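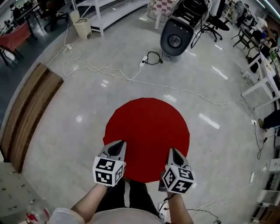
A red disc on a speckled floor.

Family Support Service: Starting Nursery and the First Weeks of Term

The Skaron Family Support Service has received a large number of enquiries since December from parents whose children are due to start nursery this term. The following item sets out the service's guidance on settling in, together with the arrangements now in place at the Nullthorpe and Habte centres.

Separation at the nursery door is a normal stage for children between two and four years of age, and it may also appear in a child who attended happily before the winter break. Tears at drop-off do not mean that a child is unsuited to nursery or that the wrong setting has been chosen. Most children settle within a few weeks. Some take a good deal longer, and a child who settled quickly may have a difficult spell later in the term, particularly after an illness or a change at home.

Parents are advised to keep the morning routine as steady as possible. Clothes and bags should be put out the night before. Breakfast should be at the same time each day, including on days when the child does not attend. Where two adults share the journey, it helps if the same adult does the drop-off for at least the first fortnight.

The goodbye itself should be short and clear. A parent should tell the child that they are leaving, who will be looking after them and at what point in the day they will be collected. Young children have little sense of clock time, and "after your snack and the story" will mean more to them than "at half past eleven". Slipping away while a child is busy is discouraged, as it tends to make the next morning harder. Once the goodbye has been said, parents are asked not to return to the room. Staff will telephone if a child remains distressed after 15 minutes.

A small item from home may be brought in during the first half-term. This may be a soft toy, a scarf or a family photograph. It should be labelled with the child's name and should not be something the household could not bear to lose. Both centres keep a basket near the coat pegs for this purpose, and children may go to it whenever they wish.

Many parents report that a child who has behaved well all day becomes tearful or cross on reaching home. A new setting is tiring, and children often hold their feelings in until they are with someone they know well. A quiet hour, a drink and something plain to eat are usually of more use than questions about the day. Details will often come out later, at bath time or in the car. Families are advised to avoid extra clubs and visits in the early weeks and to bring bedtime forward a little if the child seems worn out.

Older brothers and sisters may also be affected. A child already at school may find that the household's attention has moved to the younger one, and may ask for help with things they can do alone. A short period each day with one parent, without the younger child present, is recommended where it can be managed.

Settling-in sessions

Every family with a new place is offered two settling-in sessions before the child's first full morning. Each session lasts 60 minutes. The parent stays in the room for the whole of the first session and moves to the family room for part of the second. A third session can be arranged on request. There is no charge.

There are 34 children starting at Nullthorpe this term, and session times have been staggered so that the rooms do not become crowded. Families who have not yet received a time should speak to the office at their centre.

Parent evenings

An evening on separation and settling will be held at each centre. The Habte evening will take place in the main hall, which seats 77. Places are free but must be booked through the centre office. A crèche will be available at Nullthorpe only. Parents who need an interpreter or step-free seating are asked to say so when booking.

Further help

If a child is still very distressed at drop-off after six weeks, or is not eating or sleeping as usual, parents should ask their key worker for a meeting. The key worker may suggest shorter mornings for a time or a referral to the Brokov Advice Line, which offers telephone appointments to parents of children under five. Parents may also ring the line directly. Anyone with concerns about a child's health should contact their doctor or health visitor in the usual way.

Printed copies of the settling-in leaflet are available at both centres. A large-print version can be requested from either office.

Skaron Family Support Service
January 22, 2023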